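トップ　お知らせ　工作室だより　イベント　利用案内　アクセス

工作室だより ＞ ニュース ＞ 収納と片づけ

部品コーナーの引き出し、10月から入れ替えます

2026年9月26日　Duko工作室 編集係

部品コーナーの引き出しを入れ替えることになりました。わあい。春からずっと「そのうちやります」と書き続けていたので、信じていなかった方もいると思います。私も半分くらい信じていませんでした。でも今度は本当です、もう箱が届き始めています。

新しく入るのは、Barbierの白い引き出し箱です。今までの透明ケースは10月の前半で引退。あの透明ケース、中が見えるのはすごくよかったんですよね。ただ、見えるせいでみんな奥まで手を突っ込んでしまって、気がつくとM3のねじの区画にM2.5が混ざっている、ということが続いていました。私も犯人のひとりです（先週もやりました。すみません）。それに、蓋のツメがもうだいぶ折れていて、持ち上げると底だけ机に残るのが何個もありました。夜の利用時間に、床じゅうに抵抗がざあっと広がったときのあの音。しばらく耳に残りました。

そんなわけで、今度は「一段ずつ引き出して、机に持ってきて、使ったら戻す」という形にします。棚の前で立ったまま探すのをやめて、座って探しましょう、ということです。Zinden通りに引っ越してきてから棚の前の通路がせまくなって、しゃがんでいる人と後ろを通る人がよくぶつかっていたので、そこも楽になるはずです。

色は最後まで迷いました。グレーか白かで、グレーのほうが汚れは目立たないんです。でも部品コーナーはもともと光があまり入らない場所で、グレーを仮に置いてみたらどんよりしてしまって。白を並べたら急に明るくなって、もうこれだ！となりました。手あかはつくと思います。ついたら拭きます。拭き布は流しの横の青いかごに入れておくので、気がついた人は遠慮なく使ってください。

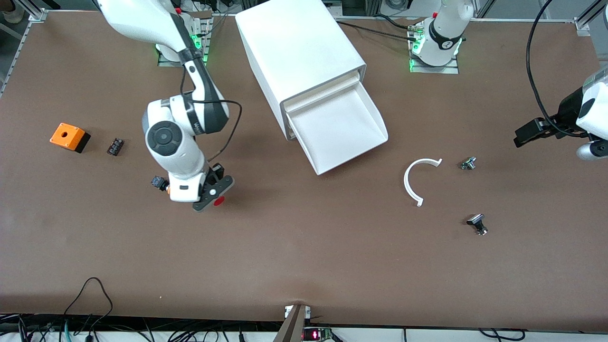

茶色の天板に置いた白い箱。引き出しの中はまだ空です。

引き出しの中をどう分けるかは、まだ全部は決まっていません。仕切りを最初から細かく入れてしまう案と、とりあえず大きく使って、あふれてきたら分ける案があって、私は後のほう推しです。前のケースのときに、張り切って最初から細かく分けたら、ほとんど誰も使わない「特殊ワッシャー」の区画がいちばんいい場所をずっと占領していたんですよ。あれはもったいなかった。いちばん手の届きやすい段には、いちばん出ていくものを入れたいです。つまりM3のねじ、ナット、結束バンド、それから熱収縮チューブの細いほう。

逆に、めったに使わないけれど捨てると絶対に誰かが泣くもの（古い規格のコネクタとか、もう売っていないつまみとか）は、下の段にまとめます。ここは「発掘段」と呼ぶことにしました。私が勝手に呼んでいるだけなので、もっといい名前があったら受付の紙に書いておいてください。

ラベルは手書きをやめて印字にします。味わいがあるという意見もいただいたのですが、去年の私の「小」と「中」が自分でも読み分けられなかったので……。字は大きめ、品名とサイズの二行だけにします。前は購入先や日付まで書いていて、肝心の品名が豆粒みたいになっていました。購入先は貸出用のノートのほうに移します。

ついでに目録も作り直しています。今の登録者は269人で、全員がいつ何を使うかなんてとても追いきれないし、追う気もありません。ただ、何がどの段にあるかくらいは家からでもわかるようにしたい。目録には最大1,536件まで登録できるので、とうぶん足りるでしょう。「ねじ」で検索するとずらずらっと出てきてかえって探しにくい、というご指摘はもういただいています。太さで絞り込めるように直しているところです。これは10月の入れ替えには間に合わないかもしれません。間に合わなかったら、しばらくは紙の一覧表を棚の横にぶら下げておきます。

さて、お願いがあります。

古いケースから中身を移す前に、いったん机の上に出して仕分けをします。この仕分けの日の名前が「Brellitent」です。名前の由来をよく聞かれるのですが、何年か前の片づけの日に、ホワイトボードに残っていた文字を誰かがそう読んで、そのまま定着しました。もとは何と書いてあったのか、もうわかりません。今年のBrellitentは10月の第一土曜の午後にやります。定員は16人、申し込みは受付の紙か、いつものメールアドレスへどうぞ。工作ができるかどうかは関係なくて、細かいものを眺めるのが苦にならない人ならどなたでも大歓迎です！お子さんも、小学生以上で大人と一緒なら参加できます。小さい部品がたくさん出るので、それより小さいお子さんはごめんなさい、今回は遠慮していただくことにしました。

当日の流れはこんな感じを考えています。まず古いケースの中身を種類ごとにトレーに出します。出したら、明らかに壊れているもの、さびているもの、何だかわからないものをよけます。残ったものをサイズで分けて、引き出しに入れて、ラベルを貼る。文章にすると簡単そうですよね。去年は「何だかわからないもの」の山がいちばん高くなって、そこから二時間、みんなで「これは傘の部品だ」「いや時計だ」とやっていました。たいへん楽しかったのですが、終わらなかったです。なので今年は、わからないものは箱ひとつぶんまでと決めて、あふれたぶんは次の週に持ち越します。

ねじの太さを見るためのゲージは三つ用意しました。ノギスは工作室のものを出しますが、数が足りないので、お持ちの方はぜひ持ってきてください。名前を書いておくのをお忘れなく。前に一本、持ち主のわからないノギスが出て、今も受付の引き出しで待っています。心当たりのある方、どうかお迎えに来てください。

それから、机のこと。仕分けは部品コーナーの奥の机でやるつもりですが、茶色い天板だと銅色や黒っぽい小物がすうっと溶けてしまって、見つけにくいんですよね。試しに白い紙を敷いてみたら格段に見やすくなりました。でも紙だと転がったときに滑って落ちる。フェルトだと転がらないけれど、今度は毛にからまる。結局、ふちのある浅いトレーに薄い紙を敷くのがいちばん落ち着きました。トレーはお菓子の缶の蓋がちょうどいい大きさなので、おうちに余っている方がいらしたら、ひとつふたつ分けていただけるとうれしいです。へこんでいても柄が派手でも構いません。

磁石も便利です。床に落とした鉄のねじは、棒の先に磁石をつけたのでさっと撫でればだいたい拾えます。ステンレスと真ちゅうはつかないので、そちらは懐中電灯を床すれすれに寝かせて照らして、影を探すやり方で。私はこれが妙に得意で、毎回ひとりで黙々とやっています。弟子も募集中です。

引き出しの使い方についても、先に少しだけ。

使うときは、その段を抜いて机へ持っていって大丈夫です。抜いたところには、棚の横にかかっている札を差しておいてください。札がないと、次に来た人が「なくなった」と思って探し回ることになります。一度に持っていくのは二段まで。作業が終わったら、札と入れ替わりに段を戻します。戻す場所は段の前面と棚の両方に同じ番号を貼っておくので、それを合わせてもらえれば。

あと、引き出しを開けたまま席を立たないでほしいんです。細かいことを言うようですが、開いたままの段に誰かの袖がひっかかるのが、過去の部品ばらまき事件のだいたいの原因でした。お茶を取りに行くだけでも、いったん閉めていきましょう。飲み物はこれまでどおり、窓側の丸テーブルだけでお願いします。

余った部品の持ち込みは、入れ替えが終わるまでいったんお休みにします。「引っ越しで出てきたんだけど」と紙袋いっぱいに持ってきてくださるのは本当にありがたくて、中を見るのも大好きなんですが、今受け取ると私が仕分け中の山と混ぜてしまいそうで。再開したら掲示板に貼り出します。再開後は、できれば種類ごとに小袋に分けて、袋に中身を書いてもらえると助かります。全部が難しければ、ねじとねじ以外、くらいのざっくりで十分です。

古い透明ケースはどうするの、という質問もすでにいくつか。ツメの無事なものは、Brellitentの日にほしい方へ差し上げます。ビーズや釣り具を入れるのにちょうどいいと思いますし、種の保管に使いたいと今から予約してくださった方もいます（予約は受け付けていないのですが、熱意に負けてメモだけしました）。当日いらした方から順番に、ひとり二個まで。ツメの折れているものは、ゴムで留めれば使えるので、そちらは数を決めずに持っていってもらって構いません。

入れ替えの期間中、部品コーナーは6日間お休みします。作業台、はんだのブース、ミシンの部屋はふだんどおり開けています。どうしてもねじ一本だけ要る、という方は受付に声をかけてください。私がいれば探してきます。ただ、途中の棚はたぶんめちゃくちゃなので、少々お時間をいただくかもしれません。お急ぎの方は、事前にメールで品名とサイズを書いておいてもらえたら、先に袋に入れて受付に置いておきます。

利用料は変わりません。部品の代金も今までと同じで、棚の横の缶に入れる方式のままです。缶のほうも新しくしようかという話が出たのですが、あのぼこぼこの缶に愛着のある方が多くて、そのまま残ることになりました。よかった。私もあれが好きです。

もうひとつ、迷っていることがあるので書いておきます。ばねの置き場所です。ばねはどう入れてもからまります。長さで分けても太さで分けても、次の日には全部つながってひとつの塊になっている。小袋に入れると今度は誰も袋に戻してくれない（私も戻さないときがあります）。仕切りに細い棒を立てて、そこに差しておくのはどうかと考えているのですが、短いばねにはいいとして、長いのが困る。おうちでうまくしまっている方、いらっしゃいませんか。写真でも絵でもいいので、教えてもらえたらすぐに試します。

それと、ゴム足。机や箱の裏に貼る、あの丸いやつです。前は文房具の棚にあったり電子部品の棚にあったりで、聞かれるたびに私も違う場所を答えていました。今度はねじの隣の段に固定します。先に書いておけば、もう動かせないですからね。

申し込みの締め切りは特に設けず、定員になりしだい終わりにします。持ち物は、あればノギス、細かい字を見る眼鏡、汚れてもいい服。古い油のついた部品もあるので、手袋がほしい方はご自分の手に合うものを。お昼は済ませてきてください。途中で甘いものの休憩をはさみます。

ラベルの文字の大きさの見本は、今日から受付に三種類貼ってあります。遠くから見て読めるかどうか、前を通ったときに指さしで投票していってください。今のところ、真ん中の大きさが優勢です。

関連のお知らせ：はんだブースの換気扇は直りました。音はまだ少し大きいです。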